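Narkent – jeu de données de préhension, projet étudiant

Version du 29 décembre 2019
Responsables : Lilibeth Tagle, Kenneth Rivera
Relecture : Troels Þórarinsdóttir

À lire avant de télécharger

Narkent rassemble 1053 essais de préhension enregistrés par le club de robotique Barredo avec une main robotique montée sur un bras. Le dépôt est public parce que le règlement du concours Poltengate l'impose. Si la décision nous avait appartenu, nous aurions attendu un semestre de plus.

Le dossier de candidature parle d'une « manipulation générale d'objets du quotidien ». Cette phrase a été écrite avant la première séance et personne ne l'a corrigée depuis. Nous avons travaillé sur une seule table, devant un seul fond, avec des objets choisis parce qu'ils tenaient dans la main. Un modèle qui réussit là-dessus a appris notre table.

Contenu

essais/ : un dossier par essai, avec les images et les positions articulaires
annotations.csv : une ligne par essai, remplie à la main
objets.txt : la liste des objets, incomplète
scripts/ : lecture et conversion, testés sur 2 machines

Les séances se sont étalées sur 8 jours en décembre. Les derniers jours sont plus propres que les premiers, et un découpage chronologique entre apprentissage et test donne donc des chiffres flatteurs. Mélangez, ou mieux, séparez par objet.

Les objets

On trouve dans la série un smartphone, des briques de construction, une petite balle, une bouteille d'eau en plastique, une boîte en carton. Kenneth tenait au téléphone, qui fait bon effet devant un jury. Je reste d'avis qu'un objet plat et rigide, présenté debout, ne prouve pas grand-chose sur la qualité d'une prise.

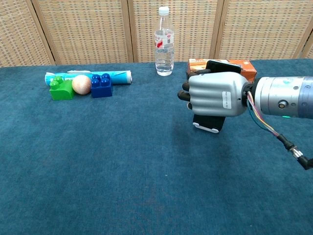 La bouteille pose un autre problème : son niveau d'eau n'a pas été noté d'une séance à l'autre, alors qu'il change la masse. Mark Anthony Sison a proposé de l'estimer après coup à partir des images. Nous avons essayé sur une poignée d'essais et les valeurs ne concordaient pas entre nous. La colonne « masse » est donc vide pour cet objet et le restera.

Annotations

Chaque essai est marqué « réussi », « raté » ou « douteux ». Nous étions 3 à annoter, sans consigne écrite les premiers jours. Analyn Policarpio comptait comme ratée toute prise où l'objet glissait, les autres non. Une partie a été reprise, pas tout. Le champ « annotateur » permet de filtrer, servez-vous-en.

Le taux de réussite affiché sur notre poster vient de l'ancienne grille. Ne le citez pas.

Ce que nous déconseillons

Comparer vos résultats à ceux de la branche Costeo, qui utilise un autre étalonnage du poignet.
Entraîner sur les images seules et annoncer une généralisation à d'autres pièces ou à d'autres éclairages.
Utiliser les essais « douteux » comme exemples négatifs.

Signaler une erreur

Ouvrez un ticket avec le numéro de l'essai et, si possible, celui de l'image. Les demandes du type « ça ne marche pas chez moi » seront fermées. Lilibeth répond en période de cours ; pendant les examens, comptez plutôt sur Troels.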